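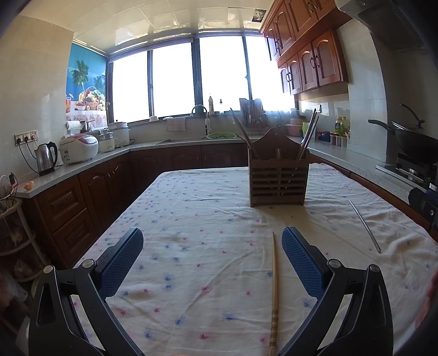
*Photo: Shuk-fan Yuen / Protholm*

**Come spend an afternoon with us at the Protholm open day (and get paid for it)**

Hi! I'm Gobnait, and I run the home tasks group at Protholm. We're opening our doors in May and I'm looking for 12 people who'd like to try picking things up with a hand-held gripper – chopsticks, spoons, cups, the stuff you handle at home without thinking. Chopsticks are my favorite. They're thin, they roll, and visitors get very competitive over them!

You'd start with a short demo from Periklis, who has 2,891 chopstick pickups to his name and will happily show you his technique. Then you get a gripper of your own and a table to work at, and later on you can watch our arm, Memton, try the same jobs. It drops things. You're allowed to laugh.

**What you need**

- to be 18 or over
- two hours free, starting at 1:30 p.m.
- one hand you're comfortable squeezing with (lefties very welcome, we never get enough)

No tech background needed. Last year we had a retired bus driver who beat half my team.

**What you get**

$71, lunch, and parking in the Sheehan lot. We're in Building 288, up one flight – there's an elevator around back, so just tell me if you'd like to be met there.

To sign up, call the front desk at extension 900 and ask for Declan Hennessy, or leave your name with him in the lobby. Tell him which hand you use and anything you can't eat.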